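Help wanted: part-time bookkeeper and office assistant, Dendholm Community Orchard and Cider House

Posted 2025-08-21
Hours: 12 per week, year-round
Start: early November, or sooner if you are free

Dendholm grows apples and a few pears on the slope behind the old feed mill. We press juice and cider, run a farm shop four days a week, and rent out the long barn for weddings and dinners. Our current bookkeeper is moving out of state this fall, and we would like the new person to overlap with her for at least two weeks.

The work is split between the books and the front office. Some weeks it will be nearly all books. In harvest season the phone rings a lot and you will be answering it.

What the job covers

Entering supplier bills and paying them on the first and third Friday of the month.
Matching the shop register totals to the bank deposits. The register system is called Clika. It exports a daily file, and the file needs some cleaning up before it goes into the ledger.
Sending invoices to the restaurants and groceries that buy from us, and following up when they are late.
Keeping the payroll hours for the picking crew and passing them to Naltero, the payroll service we use.
Filing the state sales tax return each quarter.
Answering email about barn rentals and keeping the booking calendar up to date.
Ordering office supplies, labels and receipt paper.
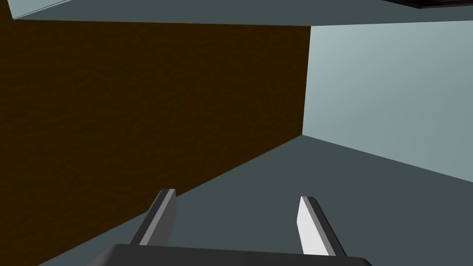
You will not be asked to prepare the annual income tax return. An outside accountant does that, and your part is to have the year closed and the records in order by the end of January. She will send you a list of what she needs.

What we are looking for

At least two years of bookkeeping for a small business, farm or nonprofit. Farm experience is useful but we do not require it. You should be comfortable with spreadsheets and with double-entry books, and able to find a mistake in a bank reconciliation without starting the whole month over. We need someone who writes a clear email and is fine on the phone.

A degree is not required. Certification is welcome – tell us if you have it, and we will take it into account when setting the pay rate. Spanish is a real help during picking.

You will need your own way to get here. The bus stops at the bottom of the county road and it is a long uphill walk from there. There is parking next to the press house.

Pay and conditions

Pay is hourly and depends on experience. We will tell you the range in our first phone call, before you spend time on an interview. Paid time off builds up from your first day. Staff get 50 percent off in the shop, and all the windfall apples they want to carry home.

Most of the work has to be done on site, as many of our suppliers still send paper. After the first three months, you may do up to four hours a week from home. We are flexible about which days you come in, except that someone needs to be in the office on Friday mornings. The office is up one flight of stairs. If stairs are a problem, let us know and we can set up a desk in the room behind the shop.

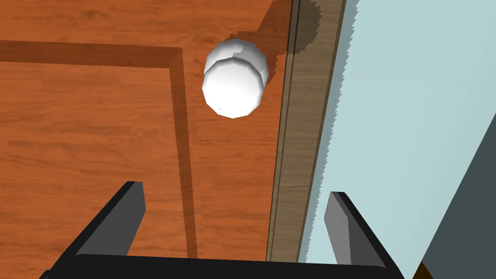 In September and October we ask everyone to work one Saturday a month. Those hours count toward your weekly total, and you can take the time off on another day that week. We close completely between Christmas and New Year.

How to apply

Send a resume and a short letter to Ayana Beyene, office manager. Please put "Bookkeeper" in the subject line. The letter does not need to be long. Tell us what kind of books you have kept, what software you have used, and when you could start. Give us the names of two people we can call, one of whom has supervised your work. We will not contact them until after we have met you.

Paper applications can be left at the shop counter during opening hours, in an envelope marked for Ayana.

We will read applications as they come in and keep the posting open until the job is filled. Interviews last an hour and include a short exercise with a sample bank statement. You can use a calculator or a spreadsheet, whichever you prefer. Everyone who interviews will hear back from us either way.

We are also hiring pickers and a weekend shop clerk for the fall. Those jobs are posted separately – please do not send applications for them to this address. Ask at the counter for the forms.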